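Two-Arm Bench Build Guide, Section 3: Cable Routing and Gripper Check
By Songül Değirmenci
11 November 2024
13 comments · 777 shares 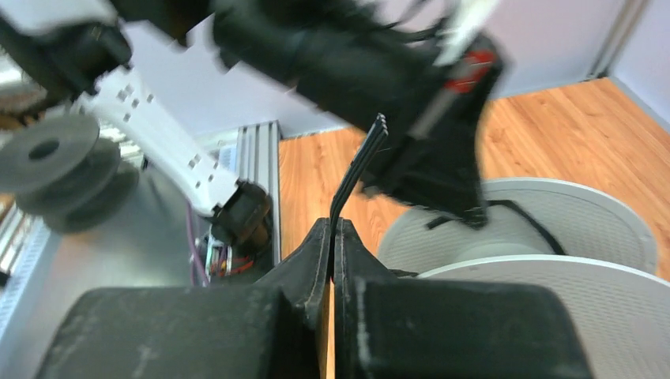 Babita Pandey wrote in to ask if she could leave the ribbon cable until the very end, once both arms were already moving. Please don't! I did exactly that on my first Perside build and had to take the wrist apart twice. Route first, move later.

By now you should have both arms bolted down and the controller talking to each one (Section 2). This is my favorite part of the whole build, because at the end of it the arms finally do something for you instead of the other way around. Set aside an evening for it, and clear some floor space too, as the spools take up more room than you'd think.

Before you start

You'll need flush cutters, a small hex driver, a roll of cloth tape, spiral wrap, and a marker that writes on dark plastic. Print the pinout sheet from the Skevard folder. Have the stop button where your left hand falls on it without looking.

CAUTION: Power off both arms at the wall before you put fingers near a joint. The software pause holds the motors on, and a paused arm can still move when the program resumes.

3.1 Routing the wrist cables

1. Move both arms to the park position, then switch off.
2. Lay the wires for each wrist along the outside of the link first, without fastening anything. Bend the joint by hand through its full travel and watch where the wires go tight.
3. Mark that spot with tape. Leave a loop there big enough to pass two fingers through.
4. Wrap the loose run in spiral wrap, starting at the wrist and working back toward the base.
5. Fasten the base end only. Bend the joint again. If nothing pulls, fasten the wrist end.
6. Do the same for the second arm. Label the plugs A and B — it feels fussy now and you will be so happy about it in Section 5.

Note: Keep wires out of any gap between a joint housing and the rail if you can. If your layout forces you through one, add a second layer of wrap and check it every time you change the program.

3.2 Checking the grip

Flat ribbon cable is a wonderful test piece. It's thin, it bends, and it slides out the moment your jaws are a little crooked. Use an offcut that isn't connected to anything.

1. Power up one arm only. Set the speed to the lowest step.
2. Open the gripper and hold the offcut between the tips with long-nose pliers, never with your hand.
3. Close slowly. Start with the grip value at 700 and go up in small steps until the cable stays put when you tug it with the pliers.
4. Look at the tips from the side. They should meet the cable evenly. If one tip touches early, loosen its screw, nudge it, and try again.
5. Write the final value on the inside of the controller lid.

Scuffed finger pads are fine. Replace them when the grip value creeps up from one month to the next, or when the surface starts to feel slick.

3.3 Both arms together

1. Power up the second arm and run the clearance program with both grippers empty.
2. Stand back and watch the elbows as well as the grippers. The elbows are what hit things!
3. Add your spools and run it again at low speed. Pull any loose cable ends clear of the sweep.
4. When you get three clean passes in a row, go up one speed step.

CAUTION: Do not reach in to rescue a cable that has slipped over a spool rim. Press stop, switch off at the wall, then fix it.

If an arm stops short of its target, check for a tight wire at the wrist before you touch the settings. On mine it has nearly always been the wire. Meinrad Fankhauser keeps a list of the other causes in the Limolden thread, and it's well worth reading through before you start swapping parts.

Once both arms run cleanly with the spools in place, save the program under a new name and go on to Section 4.

Related
Section 2: Mounting the Arms and First Power-Up
Section 4: Teaching a Simple Hand-Over
Choosing Spiral Wrap for Moving Joints
Wihongi Shared Workshop: September Build Notes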